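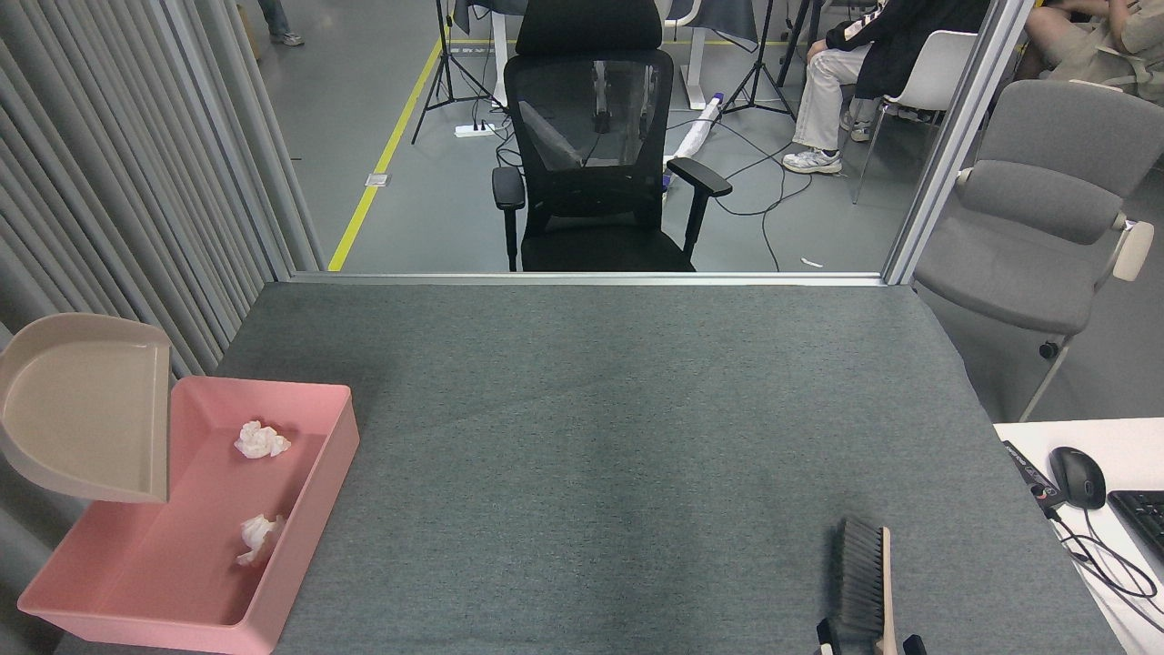 Reto Craft Rooms: Frequently Asked Questions

Last updated 2024-08-19

Booking

How do I book a room?

Use the booking form on the website. Pick the room, the date and the hours, and tell us in a sentence what you plan to do there. You will get an email with a confirmation and the door code. If the email does not arrive, check your spam folder first, then write to us.

Can I book by phone?

No. The phone number on the contact page is for problems on the day, such as a door that will not open.

What is the shortest booking?

Two hours. Setting up and cleaning up both count as part of your booking, so a two-hour booking gives you less working time than you may expect. Most people who sew or cut paper book three.

Can I make a regular booking?

Yes. Groups that meet weekly or monthly can reserve the same slot for up to six months. Write to Natália Matos through the contact form and include a second choice of time. Regular bookings for the fall are handled in June, and slots left over go on the website after that.

What happens if I cancel?

If you cancel at least five days ahead, you get the full amount back. After that we keep half. If you do not show up and do not write, we keep all of it. Moving a booking to another date counts as a cancellation only if you have already moved it once.

The rooms

How big is the space?

The whole floor is about 1,456 square feet, including the hallway and the storage closets. The large room takes up more than half of that. The small room is meant for one group at a time around one table.

How many people can use the large room?

Up to the number printed on your confirmation. It depends on how the tables are set up, so choose the layout carefully when you book. Children count as people, including babies.

Are there covers for the tables?

Felt covers are kept in the hallway closet. They are fine for hand sewing, beadwork, knitting, card making and board games. Take them off before you use paint, glue, resin or anything hot, and use the plastic sheets from the same closet instead. Please do not iron on the felt.

Is there a sink?

There is one in the large room and one in the restroom. Only the one in the large room may be used for brushes and palettes. Plaster, clay and wax must not go down either drain. Scrape them into the trash.

Is there an elevator?

Yes, at the back entrance on the parking lot side. The front entrance has six steps and no ramp. The door code works for both.

Can I park there?

Unload at the back, then move your car to the street. The parking lot belongs to the building and the other tenants do complain.

Is there wifi?

Yes. The network name and password are on a card inside the door of each room. It is good enough for email and following a video tutorial. Do not rely on it for live streaming.

Tools and materials

What is included?

Tables, chairs, table covers, cutting mats, one iron and ironing board, extension cords and the cleaning supplies. Scissors used to be included. We stopped because they kept coming back sticky.

Can I use the sewing machines?

The Jomix machines are for rent by the session. Add them on the booking form under "extras." You need to bring your own needles and thread, and you need to know how to thread the machine. We do not have staff on site to show you. A copy of the manual is in the drawer of each machine table.

Can I bring my own machine or tools?

Yes, as long as they run from a normal wall outlet and do not make heavy dust. A small hand sander used for a few minutes is okay. A table saw is not. If you are not sure where yours falls, ask before you book.

Can I leave my things between sessions?

Only with a regular booking, and only in a closet shelf that has been assigned to you. Label everything with the group name. Wet work may stay on the drying rack overnight, but we cannot promise that the next group will be careful around it.

Do you sell materials?

No. The Öztürkmen shop downstairs carries fabric, yarn and basic notions and closes earlier than we do, so buy what you need before you come up.

Cleaning up

What do I have to clean?

Wipe the tables, sweep the floor, empty the trash if you have used it and put the chairs back. Felt covers should be brushed off, with a dry brush only, and shaken over a trash can. Roll them up when you are done. A folded cover keeps the crease for weeks.

How do I get glitter or thread off the felt?

Brush in one direction, toward the edge of the table, and catch what falls in a dustpan. For thread ends, a strip of wide tape works better than the brush. Water makes it worse. If glue has dried into the fabric, leave it alone and tell us which cover it is.

Where does the trash go?

In the gray containers behind the building. Paper and cardboard go separately. Used tissues and paper towels go in the regular trash, even though they are paper. Rags with oil or solvent on them have to go home with you in a closed metal can.

Is there a cleaning fee?

Not if the room is left as you found it. Otherwise we charge for one hour at the rate of the room you used. We write to you before we charge anything.

Something broke. What now?

Tell us. Normal wear is our problem and we do not charge for it. For larger damage, we will talk about the cost with you once we know what the repair is.

Other questions

Can I teach a paid class?

Yes. You need your own liability insurance and must send us a copy before the first class. Arif Samarakoon handles teacher accounts and can also add your class to the Emomton calendar, where most people in the neighborhood look for classes.

Can we eat in the rooms?

Snacks and drinks with lids are fine. Hot meals are not — the smell gets into the fabric covers. There is a bench on the landing if you want to eat lunch.

Can I bring my dog?

Service animals only.

How late can I stay?

The building locks at 11 p.m. and the last booking ends half an hour before that. The door code stops working when your booking ends, so take all your bags out before you close the door behind you.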